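Notebook, outdoor walking data
10 October 2023
Track, Stetsiuk ground. Present: me, Severin Berchtold, the robot.

Purpose: more examples for the line-following and open-ground sets. The model has had a steady diet of corridors since March and has come to believe the world has walls on both sides at a polite distance. Take the walls away and it slows down, drifts left and stops, like a guest who has lost the host. So, track.

Setup took longer than it should have. The laptop wanted an update. The spare battery was in the other bag, and the other bag was at Veltport. We ran on one battery and a generous interpretation of the low-charge warning.

Plan was 21 runs, split between following a lane, crossing lanes at an angle, and wandering on open red ground with no line to hold on to. Severin drove, I labeled live on the tablet. We swapped when his thumbs complained.

Open-ground runs first. These are the ones I expected to be dull, and in terms of driving they are. Point it across the red, walk it, stop it, turn it, go again. The interesting part is what we write down. The old label sheet has "free" and "not free" for the ground ahead, which worked fine in a corridor where "not free" was a chair.

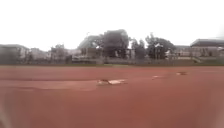 Open ground, pale patch ahead. Label: pending, see argument below.

The argument. I say anything pale and flat on the ground should get its own label, "walkable, odd". Severin says the robot has to decide either to step there or not, and "odd" is not a direction. He is right about the control side. But if we mark every smear as free, the model learns that smears are free, and one day the smear will be a hole. If we mark every smear as blocked, we have built a very expensive machine that is afraid of stains. I have been using "odd" on the sheet for now, and the training script will throw those segments out until somebody teaches it the word. Somebody is me.

Also from a low viewpoint it is hard for a person to call these. I went back and forth over a few clips on the tablet and could not say puddle, worn spot or rubbish with any confidence. If the labeler can't tell, the label should say so. Adding a confidence column. Yes, another column.

Lane runs next. Much easier on everyone. Instruction to the driver: stay between the lines, keep the pace steady, correct late on purpose in a third of the runs so that we get recoveries. The last batch from Floltach was so beautifully driven that the model never once saw itself off center. First time it wandered, it had no opinion at all on how to get back. We need bad driving, done well. Severin took this as a personal invitation.

Notes for whoever drives next:
- Start the recording, count three, then move. The first seconds of the old clips are all stick twitch.
- Don't steer around things the robot can't see yet. You are taller than it is. It learns your cleverness as magic.
- Say the run number out loud. The audio is poor but it has saved me twice.
- If you abandon a run, mark it abandoned. Do not "just carry on from here".

The curve is where I expect the trouble. On the straight, the lines do nearly all the work and a dumb controller would cope. Going into the bend the inner line and the divider pull together up ahead and the old model picks whichever it likes best, then commits to it with real conviction. We gave it extra runs toward the bend for that reason, starting from both sides of the lane and now and then pointing slightly wrong.
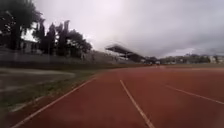

Ambros Zaugg, reading these notes over the shared drive, wants to know why we are still collecting by hand at all, given that the simulator at Drerkudley can produce a whole afternoon of track before lunch and never forgets its battery. He would also like the late corrections kept in a separate folder so he can leave them out when he compares against the old set.

Fine on the folder. On the simulator: its track is clean, its paint is perfect and its sky never does anything to the exposure. I have nothing against it for the bulk. I just want real clips in the mix, and above all in the test set, which until now was made of the same corridors as the training set and told us each week how clever we were. Ambros can have his comparison with and without, and I would be glad to see the numbers.

Tally at the end of the session: 59 segments after cutting, from fewer runs than planned. The battery had the final vote. 2 of the runs are useless, one with the tablet clock out of step with the robot and one where I labeled the previous run a second time with great care.

The clock thing needs fixing before we go out again. Syncing by hand at the start is fine until somebody restarts the tablet, and somebody restarted the tablet. Should be a line in the start script that refuses to record if the two clocks disagree.

Last block was crossing the lanes at an angle, so the lines come in sideways and mean nothing. I want the model to learn that paint is sometimes only paint. We also agreed on a rule for people: any segment with a person in view gets the person tag, however small or far off, and goes in its own list for checking. 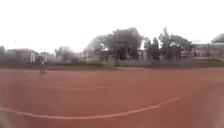 The tag is one extra tap on the tablet and I missed it more often than I would like, so the whole block gets a second pass at the desk. Severin will do the odd ones, I will do the people, and we swap and compare on a small share of each. Where we disagree, the segment stays out of training until we have talked it over.

To do:
- Clock check in start script (me)
- Teach training script the word "odd" (me)
- Confidence column on label sheet (me, apparently)
- Late corrections into their own folder for Ambros (Severin)
- Fetch other bag from Veltport
- Ask whether we can have the ground again, and for longer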